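Give the Club a Boring Task

Every November our school club must choose a project for the spring, and every November the same discussion begins again. The new students want a robot that plays soccer or shoots balls. I teach the robotics club in Markthorpe for 11 years now, and I would like to defend the opposite choice. I think students learn more from laundry.

This year the club works on socks. Two arms are fixed on one rail, and they must put the socks into a green organizer with compartments, folded.

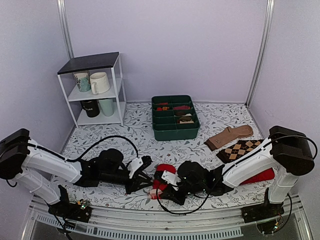
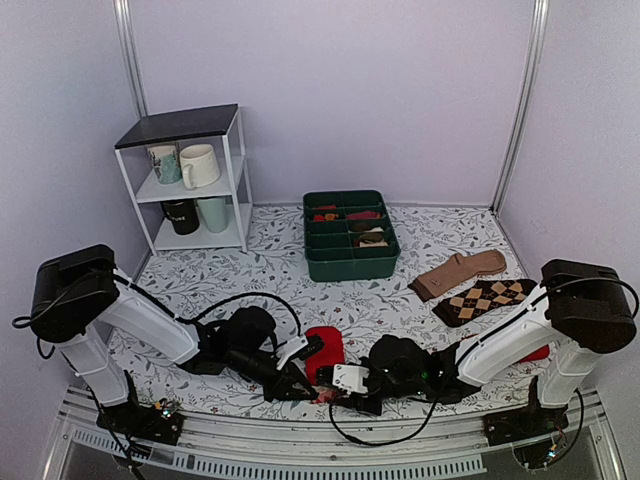
Najwa Karaki wrote to me after I first proposed this in the school newsletter. She said that no child joins a club to fold socks, and that parents in Urnberg, where she has her own club, come to the spring evening to see something move fast. If the hall is quiet, she wrote, the next year there are fewer students, and then you can teach your good lesson to the chairs.

I take this seriously, because she is right about the hall. Our own evening last year had up to 30 visitors, and the soccer table had most of them. But I do not agree that the evening should decide what students do from November to spring.

A ball is an easy object. It has the same shape every time, and when the robot fails, the students usually say that the motor was weak or the battery was old. A sock does not permit this excuse. It has a different shape after each touch. The students must ask where one arm should hold while the other pulls, and they must agree on what "folded" means before they can say that the robot did it. My group of 4 argued about this word for a whole afternoon. Hiba Najjar wanted a rule which can be measured with a ruler. Aatos Kallio wanted to ask his grandmother. I consider this afternoon the best lesson of the year, and no arm was switched on.

There is also the question of money. The soccer kit which was offered to us costs 400 for each team, and after the competition it has no other use. Socks are in every house. When the students become tired of them, they can change to towels or gloves and keep the same arms.

I should admit what is weak in my position. The work is slow, and slow work is hard for students of thirteen. Two left us before the winter break, and one of them told me directly that he was bored. I could not promise him that it would become exciting. I only asked that he come back and look in spring, and I do not know if he will.

Still, I would ask other teachers to try it for one year. Keep the soccer table for the evening if you must. For the other months, choose something that people do at home without thinking, and let the students find out how much thinking is inside it.

Tadhg Geraghty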